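### 3.2 Fabric and viewing conditions

Creasing was rated on green cloth throughout. Earlier work by our group used white cotton sheeting, and raters complained that shallow folds were hard to pick out under overhead lamps. Cloth was laid out by hand and left unpressed.
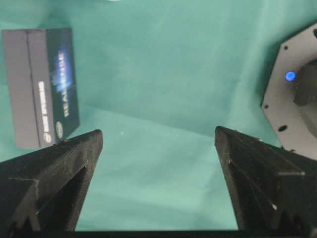
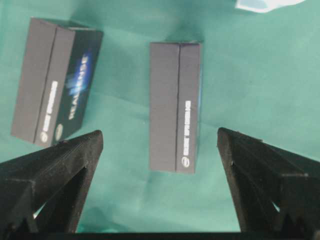

**Figure 2.** Green cloth with soft folds and creases: bare between the two black fingers (first panel) and with two dark gray boxes lying flat on it (second panel).

Samples came from two suppliers, Bitwood and Poirier. We cut 200 pieces and discarded those with weaving faults or uneven hems, which left 138 for rating. Each piece was washed once without softener, dried flat, and folded in quarters under a steel plate for 20 hours. It was then opened and left to hang for the same length of time before it was rated.

Three raters (Noguchi, Furukawa and Sakamoto) scored every piece on the five-step Trirnell scale, where 1 is heavily creased and 5 is smooth. They worked separately and did not see each other's scores. Where two raters differed by more than one step, the piece was scored again the next day and the second set of scores was kept.

### 3.3 Hanging time

Most of the recovery took place early in the hanging period. Sharp folds along the weft softened first, and folds along the warp were slower to relax in cloth from both suppliers. Diagonal creases, which come from handling more than from the plate, changed very little. Kobori and Kuroda reported the same pattern for heavier curtain fabric in their November trial at Lirkura, although they hung their samples by one corner and we used a full-width rail.

Room humidity was logged but not controlled. Pieces rated on damp days tended to score higher, and we return to this in Section 4. Pieces from the end of the Poirier roll were stiffer to the touch and are reported separately in Table 2.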